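Home | Opinion | Practice Notes | Courts | About | Contact

Please stop making people guess what their solicitor will cost

20 September 2026

I had a letter from a law firm in June. It was four pages long, it had a very nice crest on it, and when I got to the end I still had no idea what I was going to be charged. I read it again with a pencil. Somewhere on page three it said fees would be "in accordance with our standard terms, as amended", and the standard terms were on a website, and the website wanted me to ring the office.

So I rang the office (34 minutes on hold, with a pan flute) and a perfectly pleasant person told me it would depend.

Well, of course it depends! I was having a boundary dispute, I wasn't buying a sofa. But a builder will look at your roof and give you a range, and so will a vet, and neither of them can see the future either. I'd have been happy with "the first stage usually costs this much, and if your neighbour digs his heels in it could reach 4,000 pounds". I can plan around a big number. What I can't plan around is a shrug on headed paper.

Damián Bermúdez, who used to run the front desk at a small practice in Stonstead, disagrees with me on this and we've had it out more than once. His view is that any figure you give a client becomes a promise in their head, and then you get the angry phone call. I do see that. I've made that phone call. But I think the answer is to write the estimate properly and update it when things change - a short email would do - and he thinks I've never had to send 100 of those in a month. Fair enough, I haven't.

What bothers me more is who gets put off. If you're comfortable with money you ring up and argue. If you aren't, you put the letter in a drawer and hope the problem goes away, and by the time you take it out again you may have missed a deadline that mattered.
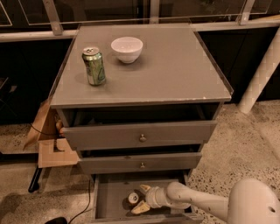 Bottom drawer open, drink on the side.

My own modest proposal is one page, at the front, in ordinary type. What we'll do first, what it costs, when we'll tell you if that changes, and who to ring. I did settle with the neighbour in the end, by the way, over a fence panel and 5 inches of gravel. The final bill came with a full breakdown, beautifully laid out, which I'd have loved to see before I signed anything.

Recent posts
Mackenzie Ross on small claims without tears
Pavliuk v Braltico: why the costs order matters
Do you need a witness for that?
The Udesetti lease ruling, in plain words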